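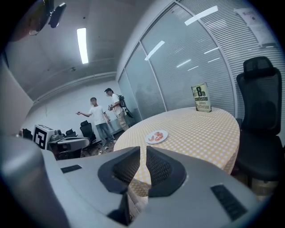 HOME MANAGEMENT 1107
Brimenton Community College, Suledwood Building
Unit 3 Handout: Setting and Clearing a Small Round Table

Read before the January practical. Bring your copy with you, as the practice tables do not have printed instructions.

What the unit covers

Unit 2 dealt with long tables, where each person has a fixed side and there is room in the middle for serving dishes. A small round table works differently. There are no corners, the middle is within everyone's reach, and anything tall placed there gets in the way of conversation. These tables also tend to be used for more than eating. People read at them, leave things on them, and eat a snack without clearing the rest away.

By the end of the unit you should be able to lay a cloth evenly, place a shared plate, deal with items that are not part of the meal, and clear the table in a sensible order.

Terms

Drop: the part of the cloth that hangs below the tabletop.
Cover: the space needed by one person, including plate, glass and flatware.
Shared plate: one plate of food meant for more than one person.
Standing item: anything upright on the table, such as a menu card, a vase or a book set on end.

The cloth

The practice table wears a yellow-and-white gingham cloth. Checks are useful for beginners. If the cloth has been put on crooked, the rows slant where they go over the edge, and you can see the mistake from a few steps away. A plain cloth hides it.

To lay the cloth:
Fold it in quarters and find the center point.
Set that point on the center of the table and open the cloth outward.
Walk all the way around and compare the drop on each side.
Pull from the hem, never from the top. Pulling from the top stretches the weave and leaves a ridge.
Smooth from the center toward the edge with a flat hand.

A square cloth on a round table will always hang lower at its four corners. Measure the drop at the middle of each side instead. Our course standard is 11 inches for dining and less for a table used mainly for snacks.

The shared plate

A plain white round plate shows food clearly on a patterned cloth. On the practice table it sits near the center-left, with a few red-orange pieces grouped in a small cluster. Keep a small amount of food together as shown. Spread out over the whole plate, the same amount looks like leftovers.

Leave a hand's width between the plate and the table edge. If only one chair is in use, the plate may move toward that chair. With two or more, bring it back to the middle.

Cold food should come out last and go back first — see the food safety sheet from Unit 1 for holding times.

Standing items and books

The hardcover at the back right of the table is "8th Confession" by James Patterson, propped upright. For this unit, treat a book the same way you would treat a menu card. It belongs toward the back, away from the food, with the cover facing the person who will use it. A book standing on cloth is less steady than one standing on bare wood, so open the covers a little wider and check it by tapping the tabletop once.

Books come off the table before any liquid goes on.

Chairs

The seat beside the practice table is a black mesh office chair with a tall backrest and a headrest. It is bulkier than a dining chair. Two things to watch:

Armrests may catch the drop. Check the clearance before pushing a chair in.
A tall back takes up serving space. Serve from the open side of the table.

Clearing order

1. Shared plate and any food
2. Glasses
3. Flatware
4. Books and standing items
5. Crumbs, brushed toward you onto a tray
6. Cloth, folded inward

Shake the cloth outdoors or over the bin — not over the floor. Yellow gingham goes in the Drunero hamper with the light colors. Stained cloths go in the Collado sink to soak first.

Written work

Write up to 600 words on a small table you use at home. Include a sketch from above with the plate, the chairs and any standing items labeled. Say what you would move and where.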